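4. Sesión de doblado: preparar el puesto y grabar

Esta sección supone que ya han leído la 2 (alimentación) y la 3 (calibración). Si alguien del club les ha dicho que se las pueden saltar, pregúntenle cuántas de sus grabaciones de febrero siguen en el disco.

Una advertencia antes de los pasos. El folleto del torneo Parora promete que un equipo principiante tendrá su política de doblado «lista en una tarde». Yo no lo he visto. He visto equipos que en una tarde consiguen que las pinzas abran y cierren cuando toca, y me parece un buen resultado. Planifiquen con eso en mente.

4.1 Antes de encender

1. Extiendan la tela de fondo sobre la superficie de trabajo y alísenla con la mano. No hace falta plancharla. Las arrugas pequeñas no molestan; un pliegue grande sí, porque la pinza lo engancha junto con la prenda.

2. Elijan una sola prenda para toda la sesión. Algodón de punto, lisa, sin cremalleras ni botones. Las camisetas con estampado plastificado se agarran de otra manera y dan datos que luego no se pueden mezclar con los demás.

3. Comprueben los dedos de las dos pinzas. Si uno baila, aprieten el tornillo con la llave pequeña del cajón de Mikuš. Con la grande se pasa de rosca.

4. Abran y cierren cada pinza a mano, en vacío, diez veces. Si alguna cruje o se queda a medias, vuelvan al apartado 3.4 y no sigan.

Nota: el manual original de Skonditz dice que este último paso es opcional. También dice que el cable de datos admite tirones «moderados». Hagan los dos ejercicios de fe que quieran con equipo propio; con el del club, el paso es obligatorio y el cable va sujeto a la muñeca con velcro.

4.2 Arranque

5. Conecten primero la pinza izquierda y esperen a que el programa Skallero la reconozca. Después la derecha. Al revés también funciona casi siempre, y ese «casi» nos ha costado sesiones enteras con los lados cambiados en el registro.

6. Abran el menú Sesión > Nueva. Escriban el nombre con el formato de siempre: iniciales del operador, prenda, número de tanda. Sin espacios ni tildes.

7. Pongan la frecuencia en el valor que trae por defecto. Subirla llena el disco y, que yo haya podido comprobar, no mejora nada en el doblado. Si alguien tiene una prueba de lo contrario, que la traiga con los dos archivos y la miramos.

8. Verifiquen que las dos barras de apertura se mueven en pantalla al apretar los gatillos. Si se mueve solo una, cierren el programa y repitan desde el paso 5.

Precaución: los dedos cierran con más fuerza de la que parece. No los prueben con los propios. Quien lleve el pelo largo se lo recoge, y las cintas de las acreditaciones se quedan en la mochila.

4.3 Grabación

9. Dejen la prenda arrugada en el centro de la tela. Arrugada de verdad. Existe la tentación de colocarla medio doblada para que el vídeo quede bonito, y entonces la política aprende a doblar prendas que ya estaban casi dobladas.

10. Pulsen Grabar y esperen el pitido. Lo que se haga antes del pitido no existe para el programa.

11. Agarren un extremo con cada pinza. Hay que tomar tela suficiente para que no resbale, sin meter medio palmo dentro de la mandíbula.

12. Levanten y separen las manos hasta que la tela quede tendida entre las dos pinzas. Una ligera caída en el centro es aceptable. Si tiran hasta dejarla como una cuerda, el punto se deforma y uno de los extremos termina por soltarse.

13. Bajen, apoyen el borde inferior y doblen hacia adelante con un movimiento continuo. Si dudan a mitad de camino, deténganse del todo un instante y sigan; las correcciones temblorosas son lo peor que hay en nuestros datos.

14. Suelten las dos pinzas a la vez y retiren las manos hacia atrás, nunca hacia arriba.

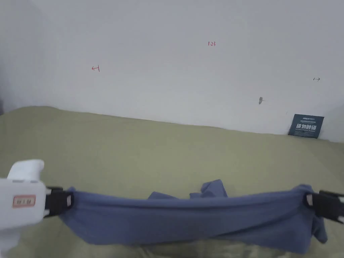
15. Pulsen Detener y marquen el episodio como válido o descartado en ese mismo momento. «Luego lo reviso» equivale a no revisarlo. En la última tanda larga aparecieron 99 episodios sin marcar y Onyekachi Haruna tuvo que verlos enteros, uno detrás de otro.

16. Vuelvan al paso 9. Cambien de operador cada media hora. El cansancio se nota en la grabación mucho antes de que lo note quien lleva las pinzas.

Nota sobre cantidades: en el foro del torneo circula la cifra de unos 2000 episodios como mínimo para que la cosa «empiece a funcionar». No he encontrado de dónde sale. Nuestro mejor resultado del curso pasado vino de una tanda bastante más corta y muy limpia, y el peor, de una enorme en la que cada operador doblaba a su manera. Dos casos no demuestran nada, pero me bastan para no perseguir un número ajeno.

4.4 Qué descartar

Descarten el episodio si la prenda se escapa de una pinza y la recogen con la mano, si alguien toca el fondo durante la grabación o si el registro muestra un salto en la apertura que no corresponde a ningún gatillo.

No lo descarten solo porque el doblado quedó feo. Un extremo torcido que se corrige con las pinzas es material útil — siempre que se corrija sin parar la grabación.

El filtro automático de Skallero pone una nota de calidad a cada episodio. Pueden mirarla. Yo no decidiría nada con ella: en una prueba le dio nota alta a siete episodios seguidos en los que la prenda ni siquiera se movía.

4.5 Cierre

17. Cierren la sesión desde el menú, nunca con el botón de la ventana. El botón de la ventana deja abierto el último archivo.

18. Copien la carpeta al disco del club y abran un episodio cualquiera desde la copia. Si se ve, ya pueden borrar el original.

19. Desconecten las pinzas en orden inverso, derecha e izquierda, y guárdenlas con los dedos abiertos.

20. Anoten en el cuaderno la prenda usada, los operadores y cualquier cosa rara, incluidas las que se arreglaron solas. Sobre todo esas.

Última revisión de esta sección: martes 12 de noviembre. El apartado 5, entrenamiento, sigue en borrador y de momento conviene preguntar antes de seguirlo al pie de la letra.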